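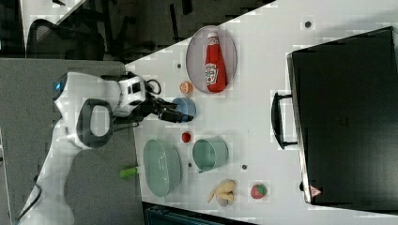

*Play kitchen stuff on the white table, Rendgate playroom*

**Rendgate Forums > Play Spaces > Storage and sorting**
**Thread: Mixed play food and cookware, how do you store it?**

**tablefourteen**
We have one long white table for the play kitchen things and it all ends up spread across it. The food is mostly Cerkus, the cookware came from three different places. I have a budget of 80 dollars and one wall with 40 inches free. I was going to buy a Grultier rack with the pull-out bins and sort everything by type: fruit, vegetables, dishes, pots. Has anybody kept a system like that going with kids under six?

Second question. Something green is on the carpet beside the table in my picture. That is normal for us. Small round pieces go over the edge all day. Would a lip on the table help, or is it not worth the trouble?

**mopandbucket**
Skip sorting by type. We did it for a year and an adult did all of it. Two bins, food and not food. A four-year-old can do two bins.

**hollisroad**
I disagree with that. Ours sort by type fine, but the bins have to be open at the front and low. The Grultier rack is okay if you get the short one. The tall one needs to be screwed to the wall, and the top row is out of reach for the kids anyway.

What is the green oval thing near the pot? If that's a basket, use it for the fruit and leave it on the table. You already own one bin.

**tablefourteen**
I call it a colander, my co-worker calls it a basket. The kids put everything in it. I'd like to keep it as a dish to play with, so I don't want it turned into storage.

**mopandbucket**
It will be storage no matter what you want. Let it.

**kettleblack_oh**
About the edge — we stuck pipe insulation along one side, cut in half lengthwise. It stopped the balls and the tomatoes. The kids picked it apart by October. A wooden strip would last longer, but you'd have to sand it well, and wiping crumbs off the table gets annoying when there's a lip in the way.

Is the ketchup bottle always on the plate? Ours has one spot too. The kids put it back without being told, and I have no idea how that started.

**tablefourteen**
Not always, but it's on a plate in the other picture I have too.
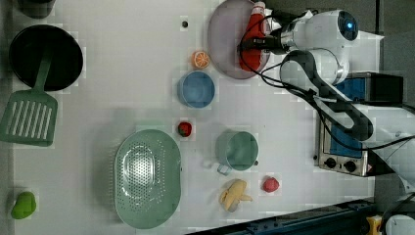

*Posted by tablefourteen | 11 August 2019 | Member, Rendgate*

You get the frying pan and the green slotted spatula here, plus the toaster oven along the side. The oven is the piece I can't place. It takes up a lot of table, and it won't go in any rack bin. The pan is awkward too. Stacking it with the pot works until somebody wants the one underneath.

**hollisroad**
Hang the pan. One hook at kid height, and another for the spatula if the handle has a hole in it. Check that first, a lot of the plastic ones don't.

The toaster oven should have its own low shelf or a stool. I wouldn't keep it on the table. Take it off and you get your work surface back, which is most of the problem.

**kettleblack_oh**
I'd leave the oven on the table. Once ours went on a shelf the kids quit using it. They want to cook next to where they serve. Measure before you buy the rack, and see what's left of your 40 inches if the oven has to go on that wall too.

Where did you get the peeled banana? Ours is a plain solid one.

**tablefourteen**
It came in a mixed bag from the Szénási shop, the bag was 15 dollars. I don't remember if the strawberry was in there or if it's from the Cerkus box. The item number on the bag was 2623, if they still carry it.

**mopandbucket**
That bag is good value, but the pieces are all different scales. Our peach was bigger than the pepper. The kids don't care. I did.

**hollisroad**
Different scales is another reason to keep fruit apart from vegetables. When it's all in one bin the small pieces drop to the bottom and stay there. Strawberries especially.

**mopandbucket**
So tip the bin out. They do that anyway.

**tablefourteen**
Okay. Plan for now is the short Grultier, hooks for the pan and spatula, and the oven stays where it is until I've measured. I'll start with two bins and label the others later if it goes well. The measuring cup and the blue bowl can go with the dishes.

No lip on the table yet. I'll look at wood strips when I go in for the hooks.

**kettleblack_oh**
Get the screw-in kind of hook. The stick-on ones came off our wall with the paint.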